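Cable Returns and Repacking: Frequently Asked Questions
Kedport Parts Desk
Last revised July 5, 2025

Which cables does this page cover?

Loose patch and signal cables up to 10 feet, sent back to the Kedport desk for exchange or credit. Power cords and anything on a spool go through Ultmont and have their own form.

Do I need the original packaging?

No. The original bag is preferred if it still closes. Otherwise any clean paper mailer or small carton is accepted. Plastic bags with no outer wrapper are refused at the dock.

Can I reuse a mailer or paper from another shipment?

Yes. Printed logos on used kraft paper do not matter. Old shipping labels and barcodes do. Remove them or cover them completely with opaque tape. A marker line through a barcode is not enough, as the sorter can still read part of it.

Wrinkled paper is fine. Torn paper is fine as inner wrap only.

How should a thin cable be coiled?

Use loose loops, no tighter than 3 inches across. Let the cable fall into its own curve before closing the loop. Do not wind it around your hand and elbow, which puts a half twist in every turn. Secure with one paper band or a hook-and-loop strip. Wire ties are not accepted because they mark the jacket.

What should I check before wrapping?

Lay the cable out on a plain surface that contrasts with the jacket. Brown paper works well under blue, white and yellow cable. Gray and black are easier to check on white. Run the full length under a desk lamp and look for flat spots, nicks and sharp bends.
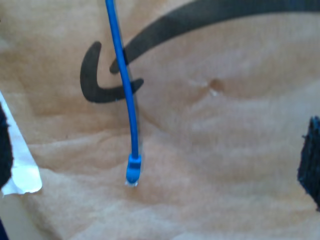

What counts as jacket damage?

Any cut that exposes a conductor or shield, any crush mark you can feel with a fingernail, and any bend that will not relax after the cable has been laid out overnight. Surface scuffs and dust are not damage. Wipe dust off with a dry cloth. Solvent cleaners soften some jackets and void the exchange.

Does jacket color affect the exchange?

Only for Meka part numbers, where color is part of the order code. A blue Meka cable is exchanged for blue. If that color is out of stock, the request is held until March restock or converted to credit, whichever you marked on the form. For Ebihara cables the color is not tracked and you may receive another one.

How many cables can go in one package?

As many as fit without pressure on the coils. Separate the layers with a sheet of paper. Packages over 2000 grams are billed at the freight rate.

Where does the form go?

Inside, on top of the last layer, folded once. Write the part number on the form and not on the cable. Forms taped to the outside get lost.

How long do I have?

Exchanges must reach the desk within 14 days of the approval email. Credit requests have no deadline, but the approval number has to be legible.

Who do I contact about a refused package?

Aino Harju handles refusals and billing. Questions about part numbers and substitutions go to Aoife Ó Flaithearta. Include the approval number in the subject line.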